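工单编号:337
项目:Flinus 灵巧手示教数据采集
提交人:Hacer Çetinkaya
处理人:Čestmír Baláž
抄送:Ah-rin Lim、Sieglinde Baumgart
优先级:中
状态:处理中
创建日期:2024年4月24日

问题描述(Hacer Çetinkaya)
第 102 批示教数据导入训练集之后,抓取策略在验证集上的表现比上一批还差。腕部相机那一路的预测尤其不稳,手还没靠近目标就提前合拢。Vondráček 那边的答复是“数据量不够,再采一轮”。这个说法我听过不止一次了,先不接受。请采集组查一下数据本身。

回复 1(Čestmír Baláž)
先看了时间戳。关节角和腕部图像的对齐没有发现偏移,抽查的片段里最大差 7 毫秒,在允许范围内。标定文件也是当前版本。所以“相机和关节不同步”这个猜测可以先放一放,虽然我知道会有人继续提。

顺带说一句,批次说明里写着“视野清洁,无遮挡”。不知道是谁勾的这一项,我怀疑是从上一批的模板直接复制过来的。

回复 2(Ah-rin Lim)
模板确实是复制的,我的问题,已经改成必填,默认值清空。不过我不太同意把责任都推给遮挡。黑色织物在每一段里都有,策略按理说可以学会忽略它。

回复 3(Čestmír Baláž)
“按理说可以学会”需要证据。它要是位置固定,我也许会同意。问题是褶皱和下缘的形状都在变,露出来的手指数量也不一样。下面两张取自同一次采集,请自己对照。 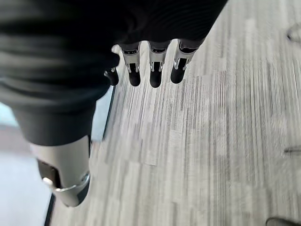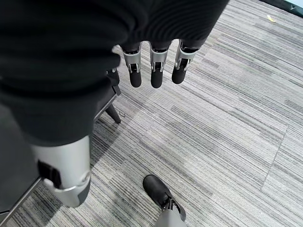 附件 1、2:腕部视角,两张的左上部均有黑色覆盖物,手指朝下,地面为灰色条纹。

第一张能看到四根手指,最左边那根被黑色部分挡住一截,拇指和四指之间张开,没有夹着东西。第二张在织物下面只数得出三根。标注脚本仍然按四根手指输出关键点,第四根的坐标是哪来的?我查了,是运动学投影补上去的,而且可见性字段一律写成 1。这等于告诉模型:看不见的手指也是看得见的。

另外,第二张下方有一只黑色的机器人脚,旁边还有椅腿。自动过滤器给这一段打的标签是“仅手部与地面”。我不知道这个过滤器到底在过滤什么。

回复 4(Sieglinde Baumgart)
过滤器是 Clorholm 提供的,据说在他们自己的数据上准确率很高。我没见过那份数据。我这边能做的是把它的输出降级为“建议”,不再直接写入元数据。

地面我也想提一下。灰色条纹的纹理很密,第一张右下方已经糊成一片。依赖纹理的位移估计在这种地面上能不能用,我持保留意见。换背景是一个办法,但 Prilirthorpe 场地的排期不归我管。

回复 5(Hacer Çetinkaya)
先不换场地,一次只改一个变量,否则下次表现变好了也说不清是为什么。请按以下顺序处理:

1. 第 102 批暂停进入训练集,原始文件保留,不要删除。
2. 重写可见性字段。投影补出来的关键点一律标 0,并保留来源标记。
3. 从这一批抽 151 段人工复核,记录织物遮挡程度、可见手指数、画面里有没有机器人自身的其他部位。
4. 采集前把织物收紧固定,录一小段空手开合,由第二个人看过再开始正式录制。
5. 只用修正后的标签重新训练一次,其余参数不动。

第 4 项完成之前不要采新数据。Vondráček 如果再问数据量,请把这张工单转给他们。

回复 6(Čestmír Baláž)
第 1、2 项已完成。脚本改动已提交,等 Bohumila Urban 审核。她已经指出一个漏洞:手指只露出一小段时,该算可见还是不可见?附件 1 最左边那根就是这种情况,金属部分只有窄窄一条,指尖倒是露着。暂定按关键点逐个判断,不按整根手指判断。复核的人会抱怨,但我想不出更省事又不自欺的做法。

第 3 项已经开始,两人各自标注,互不看结果,不一致的段落单独列出。

回复 7(Ah-rin Lim)
收到。我仍然认为重新训练之后差别不会太大,先把这个预测写在这里,省得以后各说各话。

回复 8(Hacer Çetinkaya)
预测已记录。工单保持打开,等第 5 项结果出来再决定是否关闭。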